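Notebook - towel and blanket folding, Itton room
January, Sunday, started 9:40

Good morning for cloth! Picked up at the gray towel again, the one from the Srithong bundle. It's the thickest we have and I'm getting fond of it. Rule for today: every fold begins from a proper mess, no half-tidy starts.

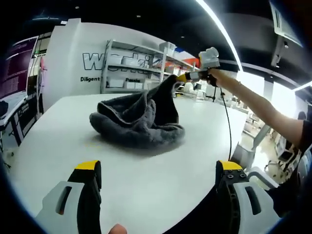 Finding a corner is still the whole game with thick terry. Once you have one, the rest gets so much easier. I like lifting it high, into a tall peak like this one with the heap still sitting on the table, and then following the edge down from there. The dark creases swallow the hems, so go by feel of the shape and take your time. Target for the towel is 40 folds, thirds and then half.

Note for the Clikis sheet: write down which corner you went for first. I forgot on the early ones (sorry, whoever types it up).
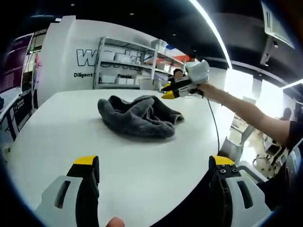
Gray towel, bunched up on the white table, flap toward upper left.

After lunch, the quilted blanket from Pokcombe. I love this thing - it has some stiffness, so it keeps a crease when you give it one, and the border makes the edges easy to find. It wants two people, one at each end. Pull it out long first, smooth from the middle, then bring the ends together. Running total in the big log should reach 2790 once today's are in.

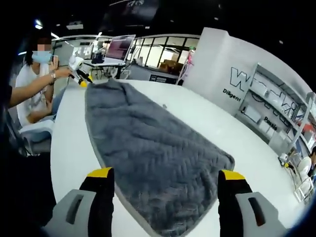
Quilted blanket, zigzag stitching, laid out diagonally. Ripples at the far end.

To do: try the blanket in quarters, wash the towel, look for a thinner towel to compare.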